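Storing Dry Goods and Snacks in a Small Kitchen

Packaged dry goods keep best at a steady temperature, away from the stove and out of direct sun. A cabinet on an inside wall is usually the best spot in an apartment. The shelf over the refrigerator is usually the worst.

Unpack shopping on a clear counter. Put heavy items at the bottom of a paper bag and foil or film packets on top, upright, with the printed date facing you. Paper bags with twisted handles should be lifted by both handles at once.

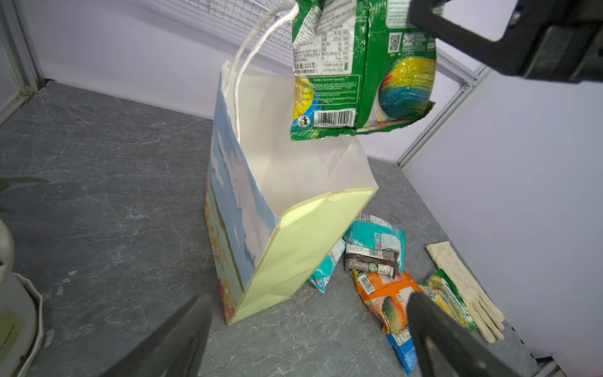 Sorting by date

Write the opening date on the back of the packet in permanent marker. Older stock goes to the front of the shelf. Crackers and chips go stale within days of opening unless clipped; fold the top over 2 times before the clip goes on. Packets up to 400 g fit a standard clip. Larger ones should be emptied into a jar with a gasket.

Wire baskets

Wire baskets allow air to move and make crumbs easy to find. Hang them from a rail or screw them into a stud. Drywall anchors alone are not suited to jars. The Turneo rail takes hooks from other makers; the Pondo rail does not. Dividers keep small packets upright.
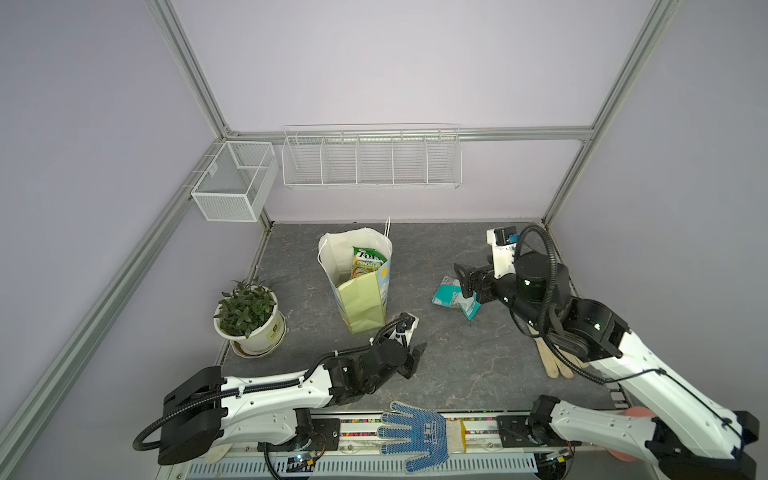 Annick Li
Updated 19 September 2025

Check a loaded basket after one week. If the hooks have shifted, move the heavy jars to a lower shelf and tighten the screws.

Stone counters

Wipe crumbs off dry before using a damp cloth. Sugar left under a wrapper will draw moisture and leave a sticky ring. Use warm water with a drop of dish soap, then rinse and dry.

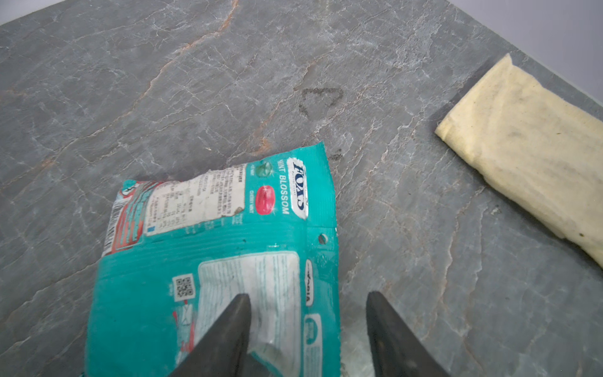
Vinegar and lemon cleaners etch marble and limestone. On slate they can dull the finish, so test a hidden corner first. Reseal when a drop of water darkens the surface within ten minutes.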